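Murorton Courtyard Supper Club
Minutes of the summer planning meeting, 29 July 2022
Last updated by Dzifa

Present: Mariama Kwofie (in charge, as much as anyone is), Augustina Ofori, Nii Gbeho, and me, Dzifa Ankrah, typing. Akosua Amissah joined us by phone for the first half and then her battery gave up, so if she disagrees with anything after item 3 she can tell me and I'll fix it.

1. Last time's minutes

Augustina pointed out that I wrote "goat" where I should have written "coat" in the part about the lost property, and that people have been asking her when the goat is coming. Sorry, Augustina! It's a gray coat, wool, ladies' medium, and it's still on the hook by the back stairs. Otherwise the minutes were fine and Mariama signed them.

2. How the June supper went

Pretty well, we all thought. We sold 76 tickets and 58 people came, and that's better than last year even though the gap still bothers Mariama. She thinks people buy a ticket early, forget, and then feel silly calling. Nii wants to send a text the day before. I said I'd write the text if someone else sends it, because my phone plan is terrible, and Nii said he would.

The food ran out in a funny order. We had rice left over for days (I ate it for lunch all week, thank you, I'm done with rice) but the fried plantains were gone before the back tables got up. Akosua says we should serve plantains from both ends of the line next time and put one person in charge of going back to the kitchen for more. Augustina thinks the answer is just more plantains. We're going to do both.

We also got a note from a guest who couldn't tell which stew had peanuts in it. That one worried all of us. From now on every pot gets a card with what's in it, in big letters, and the card goes in front of the pot and stays there. Mariama will make the cards and I'll check them against the recipes.

3. The October supper

This took most of the evening. We want to do one more outside before it gets too cold, and the courtyard is free, so October it is. Mariama will pick the exact night once she's heard back about the folding chairs. 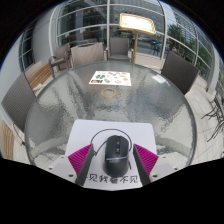

The glass patio table, mouse and mat on top.

We talked about the menu for a long time. Akosua wants to do groundnut soup as the main dish and keep everything else simple. Nii would like grilled fish, but he'd be the one grilling, and he remembers how smoky it got in the spring, so he talked himself out of it while the rest of us listened. We settled on groundnut soup, a bean stew for people who can't have nuts, rice (less rice!), greens and the plantains. Dessert is open. I put in a word for the coconut cake and I'd like it written down that I did.

Ticket prices stay the same. I know we said we'd look at them again, and we did look, but Augustina feels strongly that families with kids are already stretching, and none of us wanted to argue. Kids under 8 still eat free.

4. Money

Augustina read out where we are. After June's bills we have $2000 in the account, and she'd like to keep half of it untouched in case we have to rent a tent. Nii asked if we need a tent. Mariama said to ask her again after it rains on us.

We had one quote for tents from Custham and it was high, so Augustina is going to call Harus and see if they'll do better for a small group. She'll also ask if the price includes somebody to put it up, after what happened to Nii's thumb.

The Wyss stove needs a new hose before anyone lights it again. Nii offered to pick one up and I said yes on everybody's behalf before he could change his mind. Keep the receipt, Nii! Augustina can't pay you back from memory.

5. The recipe booklet

I've been promising this one forever. So far I have recipes from Akosua and Mariama, plus half of one from Augustina that says "cook until it looks right" and then stops. I've asked her to stand at the stove with me one afternoon so I can write down what right looks like.

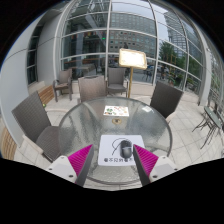
Mariama would like the booklet ready to sell at the October supper, so I need everything else from you by the end of next month. Handwritten is fine, photos of handwritten are fine, and you can also just call me and talk while I type. Please put in how many people it feeds. Akosua's soup recipe makes enough for a wedding and I only found that out after I'd bought the peanut butter.

We went back and forth on spiral binding or staples. Staples are cheaper, but a stapled book won't lie flat next to a stove and I get mad at the ones I own. Nii will ask the copy shop for both prices.

6. Anything else

Mariama still has three serving spoons that aren't hers. One has a red handle. Please come and get them.

Augustina asked if her niece could help at the door in October and we all said yes, please, send her.

Next meeting is at Mariama's again, as soon as she has news on the chairs. Nii is bringing the snacks.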